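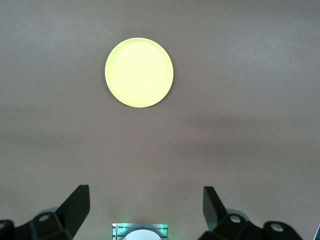

Nendley College Robotics Society – Members' Forum
Manipulation Project: Plate Task, Marking and Procedure

Last updated: Wednesday, 16:40

G_Sastry (project supervisor)
Members of the manipulation group are asked to read the following before the next bench session.

The plate task will form the second part of the assessed work. Each team is to programme the arm to approach a single round plate, take hold of it by the rim, lift it clear of the table and set it down inside the marked area of the tray. The tray will be introduced only after a team has shown that it can lift the plate. Until then, the plate is to be used by itself on the table.

Each team will be allowed 5 attempts. An attempt begins when the operator releases the start key and ends when the arm returns to its rest position or when the operator presses stop. Adjustments to the code between attempts are permitted. Adjustments to the position of the plate are not.

Questions should be placed in this thread so that all teams receive the same answer.

Gangadharan Sastry

mahmoudi_bench2
Thank you for the notice. Team Mahmoudi would like to ask whether the approach must be made from above. We have been trying to bring the fingers down on either side of the plate, and it is wider than the gap between them at full opening. We therefore see no means of taking it across the middle.

G_Sastry (project supervisor)
The direction of approach is for each team to decide. The width of the plate was considered when the task was set, and teams are expected to find a grip at the edge.

flolska_k
Team Flolska has had the same difficulty and has settled on a rim grip, with one finger to pass under the edge and the other to close from above. The trouble is the height of the rim. It is only slightly raised, and the lower finger meets the table before it can get beneath. On our last run the arm pushed the plate a fair distance and then stopped on the force limit.

May we ask whether the force limit can be changed for this task?

G_Sastry (project supervisor)
The force limit will remain as it is. It is set to protect the fingertips, and replacements are slow to arrive.

G_Chacko
I should like to register a respectful objection to the rule on the position of the plate. If an attempt ends with the plate pushed to the far side of the table, the team must begin the next attempt from a place the arm may be unable to reach. In that case a single poor attempt would cost the team all of those remaining. I do not believe that is the intention.

Gopinath Chacko
Team Esport

flolska_k
We support the point made by Team Esport.

mahmoudi_bench2
Team Mahmoudi takes the other view. A program that pushes the plate out of reach has failed in a way that ought to carry a cost. Our team has spent three sessions on a slow approach for exactly this purpose, and it would be of little value if every team were given a fresh start each time.

G_Chacko
The cost is already present, as the attempt itself scores nothing. We are asking that the same mistake should be counted once. A slow approach would continue to be rewarded through the score for control.

G_Sastry (project supervisor)
Both positions have merit. The rule is amended as follows. Where the plate comes to rest outside the reach of the arm, the operator may ask for it to be returned to the starting mark. A deduction of 3 points will apply on each occasion. Where the plate is still within reach, it stays where it is.

mahmoudi_bench2
The amendment is accepted, although we should have preferred a larger deduction.

r_dunmore
I have joined Team Flolska this term and have a question on the detection side. Our colour threshold finds the plate without trouble, and the yellow-green separates well from the table. The fitted circle, however, is drawn too small and leans towards the lower right. The upper left of the plate is washed out under the bench lights and part of it is dropped from the mask. Is it permitted to turn the lights down?

G_Sastry (project supervisor)
The lights will be left at their normal setting for all teams. The exposure of the wrist camera may be altered in software, and any change should be recorded in the team log.

G_Chacko
In reply to r_dunmore, Team Esport met the same problem and found that a shorter exposure was sufficient. We began at 1,977 in the settings file and came down to 800, after which the fitted circle sat properly on the rim. The original figure had been copied from last year's project, and I would suggest that other teams check theirs. It would also be sensible to mask out the fingertips, which appear at the bottom of every picture from the wrist camera and gave us some false edges.

r_dunmore
That has been of great assistance. With the shorter exposure the centre is now steady from one picture to the next. We have yet to mask the fingertips.

flolska_k
To return to the grip, may a team press down on one side of the plate in order to raise the other? The base is flat, and I am doubtful that it would tip, but we should like to try it if the rules allow.

G_Sastry (project supervisor)
It is allowed, within the force limit.

mahmoudi_bench2
We would advise caution. Team Mahmoudi tried this and the plate slid sideways each time. We have had more success in pushing it slowly to the edge of the table, so that part of the rim overhangs and the lower finger has room to pass underneath.

G_Chacko
I question whether that is in keeping with the task. The notice states that the arm is to lift the plate clear of the table. If the plate is hanging over the edge, a good part of the difficulty has been removed.

mahmoudi_bench2
The notice does not state where on the table the lift must take place. The arm does all of the work and no person touches the plate.

G_Sastry (project supervisor)
I have considered the matter and the overhang method will be permitted. Should the plate fall to the floor, the attempt is ended and scores nothing, and the 3 point deduction for its return will also apply. Teams using this method are to place the foam mat beside the table before they begin.

G_Chacko
Team Esport accepts the ruling and asks that its disagreement be noted.

G_Sastry (project supervisor)
It is noted. Team logs are due before the August break, and bench times may be booked on the sheet by the door.

Contact the forum moderators | Copyright Nendley College Robotics Society | Back to top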